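About Plullora

Plullora tests grippers, arms and wrist cameras for companies that pack and shelve small goods. Kojo Aidoo and Graciela Toledo started the shop with one bench and two borrowed controllers. We now have four benches and have compared 36 grippers.

We don't sell hardware. Clients send us what they are thinking of buying, and we run it on ordinary store items: candy bars, small boxes, round tubs with lids, foil packets in a basket. Each gripper gets 296 picks with the same arm and the same settings. Faizal Kwok writes up the results, including the drops. 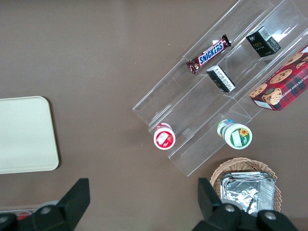 Can we send a gripper that isn't on the market yet?
Prototypes are fine. Send the mounting drawing first so Yaw Darko can check that it fits our arms.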